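Sunday, October 2, 2022

Boarding model, fare merger question. Continuing from Friday's page.

Reran the load factor comparison for Cunomley and Tolier with the January schedule instead of the summer one. The claim in the trade press is that the two carriers overlap so little that a tie-up would hardly touch fares. I don't buy it yet. "Overlap" there means same airport to same airport. If I let a passenger drive 50 miles to the next airport, the count goes from 6 shared routes to a good many more, and the Virág hub is in nearly all of them.

Input is 253 city pairs. Threw out the ones with under 100 seats a week, which I now think was too rough. A lot of Tolier's thin flying is exactly where it's the only cheap seat. Put them back before anybody quotes a number from this page.

Prurkus fare tool: still returns the lowest published fare whether or not there was a seat left at that price. Vendor says fixed. Pulled the same Tuesday departure twice and got two different lows, so no.

Tried weighting by seats sold. Result moves in the direction we'd expect, fares up a little on shared pairs after a merger, but the error bars are wide enough to hide the whole effect. I would not show this chart to anyone who likes charts. 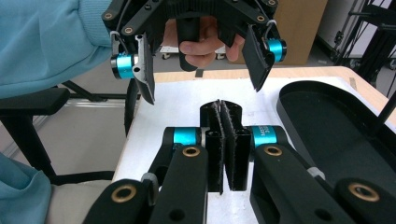

Second problem is the "separate brands" promise. The model treats them as two sellers if they keep two names. Same owner, same pricing desk, so why would they bid against each other? Changed the owner field to match and the shared pairs went up again – more than the weighting did. Want someone else to check that change, it's one line in the setup file and easy to get backwards.

To do: restore thin routes, rerun with 50 mile catchment both on and off, ask for raw bookings (third time). Leave the cost savings figure out. It came off a slide and I can't find what's under it.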